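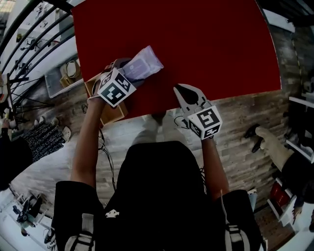 Home | Forums | Grippers | Log in

Marker cube drifting again
Posted 2025-11-30 by kirnden_kel

My left cube creeps a hair after 155 grabs – soft packets are the worst. I've re-glued it twice. Anyone else?

moncrieff77: Glue's your problem, mate. Use two screws, then recalibrate.

kirnden_kel: Screws cracked my last one!

werkach_fan: I'd check the cable first. Mine was tugging the handle off-centre.

Contact | Back to top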